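Filed under: Automation > Data Collection Practice
3 min read

fistud_ops
We're rewriting the table rules for hand-held gripper sessions at Nondatier. Current rule is two operators per table at most, and the surface gets wiped before every take. I want to add that anything not in the task comes off the table first. 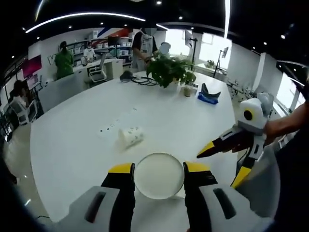
Dishes get held level by the rim, lids stay off the table, and phones go in a drawer. Anything missing?

drindico2
I'd drop the clear-table rule. We logged 687 takes in January with plants and cables left out and had no complaints.

fistud_ops
Did you check them for crumbs? Ours get flagged.

farq_bench
Wiping, yes. Clearing, no. At Farquharson we write down what is on the table and leave it. For cups our rule is one gripper per cup. 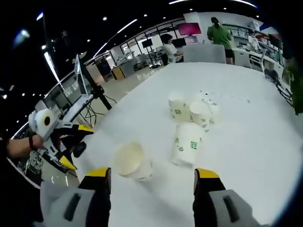
Paper cups on the white table, a second gripper in from the left

drindico2
Same here, except a tipped cup means you stop and restart the take.

farq_bench
I don't agree with that one. Mark it and keep going.

fistud_ops
I'll put wiping in as required and leave clearing up to the site lead.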